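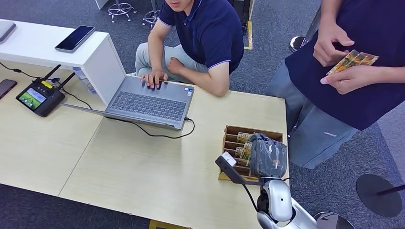
Laptop, remote and card packs out on the table at Magbanua.

Ineke Willems here with the cell update for July 2022! Most of my month went into one stubborn thing: the arm kept letting go of the packs half an inch too early. I blamed the gripper cover first (I always do), swapped it for a fresh one and got the same result. So we went back through the pick points slot by slot – laptop open, arm over the organizer, somebody standing by with more packs to load – and found the offset had never been saved after the March move. Grr! It's in there now as program 2444, so please don't run 2601 anymore. Next up is cable checks, and I could use a hand with those if you're free before lunch.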